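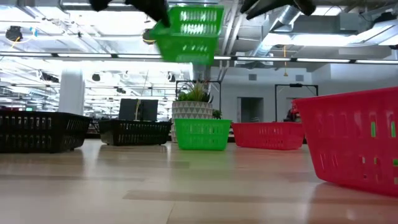 Umesh thinks I should leave the finger pads alone until March. His view is that they're only rubber, they've done 898 lifts, and the log sheet says change them at 3000, so why am I on the floor with a hex key again? Fair question, and I didn't have a good answer at nine in the morning.

Print this entry | E-mail this entry

Nov 13, 2019

Anyway, I changed them. The left pad had a shiny patch near the tip and I could catch the edge of it with my thumbnail, and once I've felt something like that I can't un-feel it. Two screws each side, little dab of threadlocker, done before the coffee had finished dripping. Well, the left side was. On the right I rounded off a screw head (my own fault, I grabbed the worn key out of the Jorach drawer instead of the good one) and spent forty minutes swearing at it and then drilling it out. Neelam came by, looked, and went away again. Wise woman.

After that I had to teach the pick height over, because new pads sit a hair lower than old ones. I always forget how fussy this is with the baskets. Come down too far and you push on the rim, stay too high and you only get hold of the lip and the whole thing tips. I did the green ones first and worked up from slow. At quarter speed it was lovely. At full speed the basket still rides up at a tilt, and I'd like that gone, so I dropped the acceleration on the lift and left the travel speed where it was. Cycle time will suffer a bit. Vornlow can complain if they want to!

Red and black tomorrow. They're meant to be the same mold as the green but I don't trust that for a second, I'm going to check the rim width with the calipers before I copy the numbers across.

Oh, and the grip force. It was set at 2 on the pendant, and I have no memory of doing that, and Umesh says it wasn't him. The sheet from Flalham says start at 4 with fresh pads. I put it on 4, saved the program as 1166 so I can get back to the old one if it all goes sideways, and wrote it on the tape on the controller door where we'll both see it.

Things I still owe this cell: the wrist cable needs a new tie, the e-stop by the door feels mushy, and I need to order more pads since I used the last pair. Pandey wants a purchase number for anything over petty cash now, even pads. Will ask Neelam how she gets around that.

Knees hurt. I'm bringing the foam mat from the garage tomorrow.

Print this entry | E-mail this entry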